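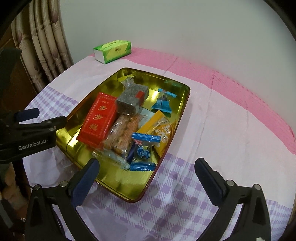
Maintained by Horacio Durán | Last updated Jun 21, 2020

Womik: what people put out for visitors

Womik is a table of 680 visits. Each row records one occasion on which somebody came to somebody else's home and was offered something to eat or drink. It was collected by mail and by kitchen-table interview in two towns, Worholm and Tarnside, which are eleven miles apart and agree on very little, including when a visitor may decently refuse a second cup of coffee.

It began as an appendix to a longer study of visiting habits. The study stalled. The appendix kept growing.

What's in the download

visits.csv - one row per visit
foods.csv - the 146 food and drink names used in visits.csv, with spelling variants
notes.txt - remarks that would not fit in a column
questions.txt - the wording of the form, both towns

The files are UTF-8 and comma-separated. Respondents like commas too, so the text fields are quoted. Please use a real CSV reader. I have seen what happens when people split on commas, and one of them was me.

Columns in visits.csv

visit_id: a number. It has gaps. The gaps mean nothing except that I deleted duplicates.
town: W or T.
relation: family, neighbor, friend, trade, other. "Trade" covers plumbers, meter readers and a piano tuner who shows up in the data more often than any aunt.
announced: yes, no, or "sort of." I tried to get rid of "sort of" and respondents kept writing it in.
offered: food names separated by semicolons, in the order given.
accepted: same format. May be blank.
refusals: how many times the visitor said no before saying yes. Reported by the host, so treat it as fiction with a numeric type.
served_on: plate, tray, bowl, tin, hand, packet.
minutes: length of visit, in whatever the host considered minutes.

How it was collected

Hosts filled out a one-page form within a day of the visit. In Tarnside the form went out with the library newsletter. In Worholm there is no library newsletter, so I went door to door, and that created the best-known flaw in the data: I was a visitor. People fed me and then wrote it down. There are 30 rows where the guest is me, flagged in notes.txt by visit_id. Leave them out if you care about typical behavior. Keep them if you are studying what happens to a man with a clipboard.

Coding wrapped sweets

In version 1, anything small, sweet and individually wrapped went in as "candy." That was lazy. Nut brittle, rice cakes and boiled candies are offered at different points in a visit and to different people, and lumping them together hid most of what was interesting. They now have separate names in foods.csv. Where the host only wrote "sweets" or "some bits," the row still says candy_unspecified and there is no way of recovering more. I asked. They had eaten the evidence.

Names written in other scripts are kept as the host wrote them, with a romanized form in the next column. Corrections to the romanized forms are very welcome.

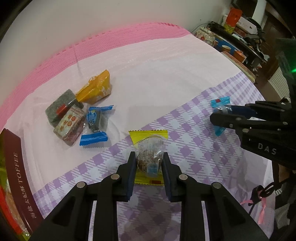 Known problems

Hosts remember what they offered far better than what anyone took. The accepted column is blank in many rows where I am fairly sure something got eaten.

Nobody under 18 filled out a form, so we have no record of visits to teenagers, who presumably offer cereal.

The minutes column rounds to the half hour in Worholm and to the quarter hour in Tarnside. I don't have a theory.

"Coffee cake" means two different things in the two towns. See coffee_cake_a and coffee_cake_b. Do not merge them. A previous user merged them and I got a letter.

Changes in version 2

Split candy into separate names.
Removed duplicate rows from the second mailing.
Renamed biscuit to cookie, except in one row where it was served with gravy.
Added the Iordache spelling list, which turned around 40 versions of "marzipan" into one.

Privacy

No names, addresses or dates of visit are included. The piano tuner has read his rows and has no objection, though he disputes the refusals.

License and use

Free for any use, including commercial, with credit to the Womik table. If you publish something with it, send me a copy. If you find an error, send the visit_id, the column and what you think it should say. "The Tarnside numbers look off" has been received several times, always from Worholm.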